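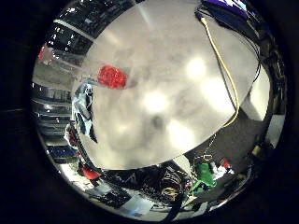
Keabetswe Nkuna asked whether a robot gets bored, and the guide at the Prindwood open day said that it does not, as a program has no feelings about the job it runs. The visit took place on Jun 2, 2024. The robot arm on show was called Foren.

A robot arm is a chain of stiff parts with joints between them. A motor turns each joint. A computer tells each motor how far to turn and when to stop. The last part of the arm is the gripper, the part that takes hold of things.

A small camera can be mounted near the gripper. Its lens is curved so that it takes in a wide area, and straight edges come out bent. The computer corrects for this when it works out where an object is.

Soft things are hard for a robot. A bottle keeps its shape when it is lifted. A cloth folds in a new way each time, so the program must look again before every move. The lab stored 2254 practice moves for Foren, and 60 of them were made for the open day.

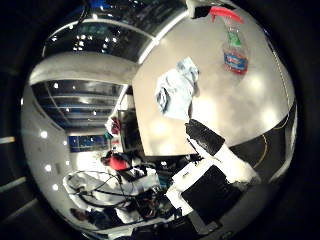 What happens if the gripper misses?
The arm stops, moves back a short way and takes a new picture. Then the program picks a new spot and tries again. After several misses it waits for a person.

The next open day at Prindwood is in August. Children must stay behind the yellow line on the floor while the arm is on.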